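Plokden Everyday Cloth, Bright Pink

Shop > Kitchen & Cleaning > Cloths > Plokden Everyday Cloth
Item 1553
In stock, ships from our Poltby store

I've sold cleaning cloths for a good long while now, and I still get way too excited when a new color comes in. This one is PINK. Loud, cheerful, find-it-at-the-bottom-of-the-bucket pink. I took the first pack home for myself before it ever made it onto the shelf (sorry), and I've been using them for pretty much everything since.

The Plokden is the same cloth we've carried in gray and white, so if you already own those you know what you're getting. It's a plain, flat, hemmed rectangle. It dries a sink, it wipes a counter, it goes in the wash, it comes back out and does it again. I have two in the kitchen, one in the car and one that lives under the bathroom sink, and the car one is the only one I'd be embarrassed to show you.

What I use mine for

Mostly counters and the stovetop. I run it under warm water, wring it hard and go over everything once, then flip to a dry side for the streaks. On glass it's okay. I'd give it a B. If you've got a lot of windows, get the Clernetti glass cloth instead, it's thinner and it leaves less behind. For a bathroom mirror in a hurry the Plokden is fine.

It's also my favorite for drying lettuce, which I know sounds strange! You lay the leaves out, roll the whole thing up like a sleeping bag and give it a squeeze. Keep one just for food if you're going to do that, and this is where the color helps. In my house pink is kitchen and gray is floors, and so far everybody has stuck to it.

Washing

Warm wash, with similar colors. Please do the first wash on its own, though. Mine let go of a little pink the first time and I had a white dish towel in there that is now a sort of pale rose. Second wash, nothing. Skip the fabric softener, it makes the cloth slide water around when you want it to soak the stuff up. Tumble dry low or hang it over the oven door handle like I do. No bleach unless you want it blotchy.

It shrinks a tiny bit in the first dryer cycle and then stays put. The edges can curl some after that. A quick smooth with your hand while it's still warm takes care of it.

Folding and storing

I fold mine in half and then in half again, and stack them in the drawer with the folded edge facing out so I can grab one without dragging the rest along. They're thick enough to hold the fold but they don't make a big bulky pile. A pack of seven takes up less of my drawer than the three old terry towels I finally got rid of. If you'd rather roll them in a basket, go for it, they look cute that way too.
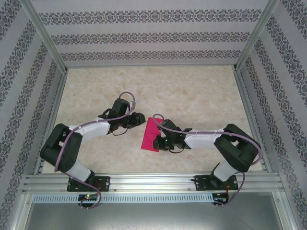 The pink Plokden, folded, on a beige marbled floor.

Pink or gray?

Get the pink if you lose things. Get the gray if stains bother you, as tomato sauce does show on the pink until it's been through the wash. Coffee hardly shows at all, to my surprise. The white is for people braver than me.

The details

Color: bright pink
Sold as: pack of 7
Edges: hemmed all the way around
Hanging loop: no (I keep asking them for one)
Care: machine wash warm, tumble dry low, no bleach, no softener
Item number: 1553
Matching gray pack: item 663

Goes well with

Joubert dish rack, the low one. The cloth fits underneath as a drip mat if you fold it once.
Clernetti glass cloth, for windows and picture frames.
Plokden gray pack, item 663, for floors and muddy dogs.

Shipping and returns

Orders in before noon usually go out the same day. If you're close to Poltby you can pick up at the counter and skip the shipping, just choose "collect" at checkout and wait for the email before you drive over. Unopened packs can come back for a refund. If you've opened one and there's a loose hem or a pulled thread, send me a picture and I'll put a new one in the mail, you don't have to return the bad one. Turn it into a shoe cloth!

We had a run on the pink last November and it took a while to get more, so if it says "back soon" when you check, put your email in the box and I'll let you know the minute the next carton gets here.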